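Household chore automation

Household chore automation is the use of general-purpose machines to do domestic work such as folding laundry, loading dishes, clearing tables and tidying rooms. The term usually leaves out single-purpose appliances like washing machines and dishwashers, which have done part of this work for generations. It covers machines that are supposed to pick up ordinary objects in ordinary rooms and put them where they belong. As of the latest published trials, no such machine has been shown to run a full set of chores in a lived-in home without a person standing by.

Scope and terms

Writers on the subject often separate a task from a chore. A task is one bounded action, such as placing a plate in a rack. A chore is the whole job as a householder would understand it, including finding the plate, noticing that it is still greasy, and dealing with the fork stuck to the bottom. Most reported results concern tasks. Press coverage often describes them as chores, and the gap between the two accounts for much of the disagreement over how far the field has come.

Shop-floor work is sometimes grouped under the same heading. Kitting, bagging and sorting of mixed goods raise many of the same problems, though a factory can control its lighting, fix its parts in place and turn away items that do not fit. A home can do very little of this.

Early products

The Tandham was an early attempt at a countertop machine for small laundry. It accepted hand towels and shirts one at a time, clipped by the owner to a front bar, and returned them folded. Reviewers pointed out that clipping a shirt to the bar took nearly as long as folding it. The price was 3,000 dollars, and the machine was withdrawn after 389 had been delivered. The maker blamed the cost of parts. Owners who wrote about it mostly blamed the clips, and the machine's habit of stopping on anything with buttons.

The Hinis, a wheeled cart with a single arm, was sold to small hotels for collecting used towels from bathroom floors. It did this reasonably well in rooms of the layout it had been set up for. Hotels that changed their furniture had to pay for a new setup visit, and several parked the carts in storage instead.

Cloth handling

Cloth is widely treated as the hardest common household material for a machine. A cup keeps its shape when it is lifted and a towel does not. Each grasp changes the outline of the cloth, hides some edges and exposes others, and the machine has to work out again what it is holding.

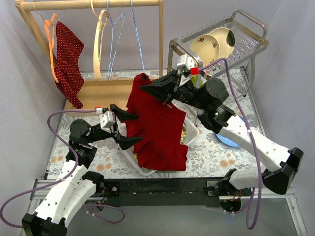
Laundry research has leaned heavily on pairs of arms fixed to a bench, which remove the problem of moving around a room and leave only the handling. Even so, the handling is demanding. A cloth pinched at one point near the top, as the deep red one is here by the right-hand gripper, falls into diagonal folds and a wavy side, and nothing about the hang says plainly where the corners are. A second gripper has to come in at a useful edge. People do this by feel, running a thumb along the hem, while many two-finger grippers have little or no sense of touch and depend on cameras that the cloth itself can block. Critics add that a bench is a generous setting. The basket, the hangers and the dish rack are all within arm's reach, and a family's laundry is rarely so well placed.

Dishes and mixed objects

Plates are rigid and stand well in a wire rack, and success rates for them are higher than for cloth. The harder part is variety. Demonstrations tend to use a small set of dishes chosen in advance, and results often drop when glassware, lids or thin plastic are added. Wet surfaces are a further problem and are often left out of trials altogether.

Trials and disputed results

The most quoted home trial is the one run by Kustton, which placed mobile two-armed machines in 54 apartments and logged 2,049 attempts at everyday tasks. The company's summary called the outcome "close to daily usefulness." The fuller report, released in May, showed that remote operators had been allowed to step in, and that attempts ended early by the resident were left out of the success figure. Kustton said both rules had been set before the trial began. It did not publish a figure with the excluded attempts put back.

Sosa, a test protocol drawn up partly in response, requires that every attempt be counted, that remote help be reported separately, and that the machine face objects it has not handled before. It also times the person — setup, rescue and cleanup all count against the machine. Few developers have submitted results under it. Supporters of the protocol take this as a sign of weak performance, and developers say the rules punish early work.

Outlook

Forecasts of a general household machine have been made repeatedly and have repeatedly been moved back. Recent learning methods have clearly improved handling of objects in the lab, including cloth, and longer runs of unedited video are now more common. Speed remains low compared with a person, and reliability over weeks is mostly unreported. Repair costs and liability for breakage are open questions as well, as is noise, a regular complaint from residents in the Kustton apartments.

See also: Dishwasher; Industrial robot; Laundry folding; Remote operation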